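The Vemik Trade Desk Game, Reviewed by Someone Who Lost at It a Lot

I teach an evening class on world affairs for grown-ups (retirees, a couple of nurses, one very argumentative plumber), and I'm always hunting for something that gets people talking about why countries deal with each other the way they do. So when my friend Nayara Magalhães told me she'd bought a boxed game about regional powers and trade blocs, I borrowed it that same evening and then ended up ordering my own copy.
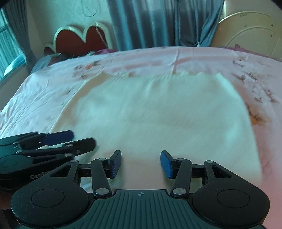 I've now played it 7 times, twice with the class and the rest at home, and I think I can give it a fair shake.

The basics first. Each player runs a made-up country on a made-up continent. You get a starting hand of resources, a neighbor you don't trust, and a seat at a regional council that votes every round on tariffs, pipelines, border crossings and so on. There are 233 cards in the box, which sounds like overkill until you see how fast you burn through them. My country was Lustis, a landlocked little place with lots of copper and no port, and wow, do you learn quickly what it means to have no port! Everybody is your best friend until they've had their copper, and then the transit fee goes up.

What I love is the council voting. You can promise anything you like before a vote, and there's no rule that says you have to keep it. Rosângela Xavier, who is the sweetest person in my class, promised me a rail line for three rounds straight and then voted with the coastal bloc every single time. We had a really good talk afterward about small states and big neighbors, better than anything I've gotten out of a reading packet. People who never open their mouths in class were standing up and pointing at the map.

The currency rules are a different story. Once a year in game time you have to work out your exchange rate, and the rulebook spends four pages on it. I read those pages with a pencil in my hand and I still got it wrong — the worked example uses a country with no debt, and in the real game everybody has debt by the second year. We ended up using a simpler version that Ronaldo Godoy wrote on the back of an envelope, and it played just fine. If a second edition ever comes out, please fix this part first.

The military side is thin, and I go back and forth on whether that bothers me. You can buy an army, and it makes your neighbors nervous, and they buy one too, and then everyone is poorer. Fighting is possible but so expensive that we only had one war in all those games, over the Menon strait, and both sides regretted it. Players who want tanks rolling around the board will be bored. I liked it, but my brother-in-law didn't, and he said so many times.

A word on length. The box says an evening. Our first game went so long that we stopped partway through and wrote everyone's holdings down to finish the next week. With people who know the rules it's much better, and there's a short version in the back of the rulebook that I'd start with if I had it to do over. Four players is the sweet spot. With three, two of them just gang up on the other one, and it's always the person with the copper.

As for quality, the map is sturdy and nicely printed, the cards are a bit flimsy, and the little treaty pads run out fast. I've been photocopying mine. The country booklets are well written, with a page of history for each one, and Ellero's (the big coastal power with the shaky elections) is so good that I gave it out as homework.

Would I buy it again? For a class or a book club type of group, yes, in a heartbeat. For a family night with younger kids, no, they'll wander off during the tariff round. I'm running it again in December with a fresh group, using the envelope rules from the start, and this time I'm asking for a country with a port.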